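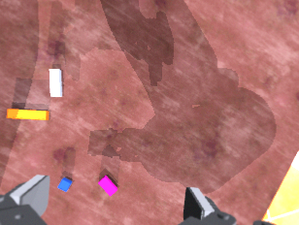 Blue detection drops out when the arm shadow crosses the blocks
Posted by Ruvari, April 24, 2021

Class project, simulated pick and place with a wrist camera. Blue is the pick target. My HSV mask finds it in most resets, but in 7 of 125 it returns nothing. Lighting is randomized per reset. Threshold on V is fixed. Do I widen the range or change the method?

Xiaoqing Ren
Widen V only and leave H alone. Shadow lowers value much more than hue. Set a minimum saturation so the dark parts of the table don't pass, then drop blobs under 11 pixels. Log the light direction for each failed reset and replay those first. If they share a direction, check the shadow map resolution too.

zhong_k
just turn shadows off in the renderer

Ekport
Turning them off will pass the sim test and fail on the class arm. Our team did that in April and lost a week. Try a median over 5 frames before the mask.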